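I finally taught myself to wash a wool blanket in the bathtub, and I'm never paying the dry cleaner again!! So let me walk you through how I do it (mine is an old Clorketura throw, heavy as a sleeping dog, but any plain wool blanket should be fine if the label doesn't say dry clean only).

## What you need

- a clean bathtub
- wool wash, the kind with no bleach or enzymes
- 2 big towels
- somewhere flat to dry the thing

## Soak it

Shake the blanket out outdoors first. Mine gave up an alarming amount of crumbs in February. Fill the tub with cool water, enough to cover the blanket, and stir in the wool wash before the blanket goes in. I paid 29 dollars for a fancy bottle of Vlachou once and it smelled lovely, but the cheap stuff cleaned just as well.

Push the blanket under with flat hands and let it sit. Please don't scrub! Rubbing plus soap plus warm water is how you get felt, and I have a very small, very thick blanket in the closet that proves it.

## Rinse, rinse, rinse

Drain the tub with the blanket still in it and press the water out against the side. Refill with cool water, press, drain. I do this four times, and I keep the water the same temperature all the way through. A splash of white vinegar in the last rinse helps get rid of any soap that's hanging on.

## Get the water out

No wringing. Lay it on a towel, roll the two up together like a jelly roll and kneel on it. Then do it again with the second towel. My knees complain, but it cuts a whole day off the drying.

## Dry it flat

Spread it over a rack or a sheet on the floor, away from the radiator, and pull the edges straight while it's damp. Flip it when the top feels dry. Ours took two days by the window at my sister's place in Reston, and the kids just played around it.
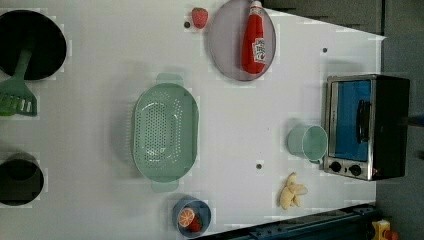

Kathleen Mac Carthaigh wrote in to say she skips the rack and hangs hers over two clotheslines set a little apart, so the weight is shared and there's no crease down the middle. I'm trying that as soon as it's warm enough to dry outside!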